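Report of a Visit to the Tilwood Museum of Crime and Punishment

Jul 24, 2020

Members of the Stiditz Local History Society visited the Tilwood Museum of Crime and Punishment at the invitation of its curator, Loan Lý. The purpose of the visit was to view the permanent displays on organised smuggling in the Pokik valley and to consult the court papers held in the reading room.

The museum occupies the former county gaol, a three-storey building beside the river. It closed as a prison before the war and was used for grain storage until the county bought it back. Visitors enter through the old gatehouse, where tickets are sold and bags are left. The ground floor deals with daily life in the gaol, including diet, work and visiting rules.

The Cao gang

The first floor is given over to the Cao gang, which controlled the movement of untaxed spirits and tobacco through the valley for almost two decades. The display draws on 643 witness statements, many of them taken from people who had worked for the gang as carters, boatmen or lookouts. Several speak of its leader with open affection. He paid for the repair of the church roof at Pokik and lent money to families after the great flood. Others describe beatings, burnt barns and the killing of two customs officers on the Tilwood road.

The curator explained that the museum had been criticised from both sides when the display first opened in December. Descendants of the gang felt that he had been shown as a brute, while a retired police officer wrote to complain that the account was too kind. The wall texts have since been revised and now give the sources for each claim.

The reading room

The archive holds 3174 items, of which 1218 have been catalogued. Readers must book in advance and may order 3 boxes at a time. Pencils only are allowed, and copies are made by staff for a small charge. Members examined the trial ledger, a run of letters between the magistrates and the customs house, and a notebook of payments that was used in evidence. The notebook is written partly in a private code – the key was given to the court by the gang's own bookkeeper. 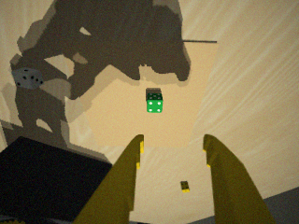 Practical information

The museum is open from ten until four. The upper floors are reached by a steep stone stair, and visitors who cannot manage it may ask for the printed guide to those rooms. There is no café, but the inn across the bridge serves lunch. Parking at the gatehouse is limited to staff, and coaches should use the market square.

The Society thanks Loan Lý and her colleagues for their time. Members wishing to read the society's notes on the trial ledger may apply to the secretary at Stiditz.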